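Serari Packet Handling Set: equipment planning notes

README, revised 3 September 2023
Maintainer: Victor Kimaro

Purpose

The set collects clips of wrapped snack packets being gripped with hand-held, two-jaw grippers in furnished rooms. It is released with its equipment budget so that a lab planning similar work can price the hardware before committing to it. The wrist-view clips are the primary data. Cost tables are in budget.csv, one line per purchased item, in Canadian dollars before tax.

Contents

clips/ – 243 clips, one grip attempt per clip
budget.csv – purchase, spare and freight lines
wear_log.csv – pad changes by unit and hour of use
sites.txt – room type and power access for each site

Item selection

Items were bought at ordinary grocery prices and were not standardized. Thin film packets with crimped seals make up most of the stock. Cartons are used as bins and carry no budget line.

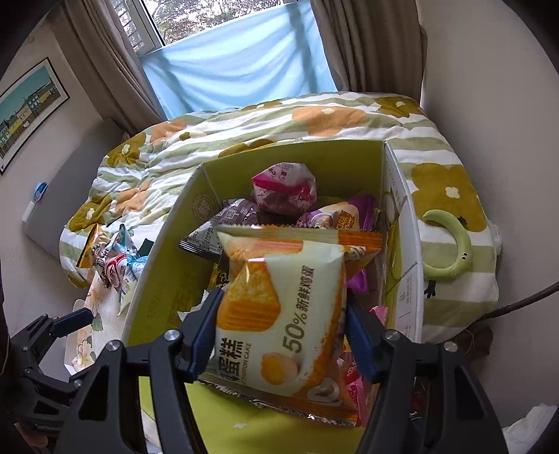 Figure 1. Chiffon cake packet held upright between the finger pads, over an open carton of snacks.

Grippers and spares

Two suppliers were quoted: Grundby and Martens. Martens was cheaper per unit but sold pads only in full jaw assemblies. Grundby sold pads separately, and its units were selected on that basis. Plan for two grippers per operator plus one shared spare per site. Pads are a consumable and should be budgeted by hours of use, not by unit count. The wear log covers 207 hours. A pad pair costs $59 and is changed when the teeth round off at the tip.

Linkage screws should be checked at the start of each day. Thread locker is listed under sundries.

Restocking

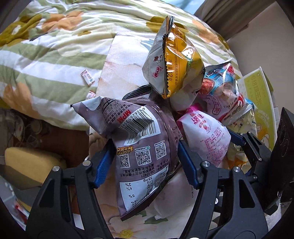

Restocking was under-budgeted in the first plan. The original line assumed that a packet could be reused until its seal failed, but creasing changes how film behaves in the jaws well before that point. It also affects the label reader, an Iltent unit priced as an optional extra: on a crumpled bag such as the purplish-brown one between the blue pads, the barcode is warped by the folds and the nutrition table sits upside down. Labs that need item identity from the label should allow for a second, uncreased copy of every item, scanned flat beforehand. The revised plan sets grocery stock at $1,000 per site, spares included.

Known gaps

Freight is a single line and has not been split by supplier.
Operator wages are excluded.
Storage cost for raw video is estimated at the November rate and will be out of date.
Lighting was not purchased. Sites relied on whatever the room had, and colour balance varies between clips.
Cable covers were left out of the first order. Add them for any site where leads cross the floor – one roll per room is enough.

Corrections to budget.csv should quote the line number and the supplier invoice.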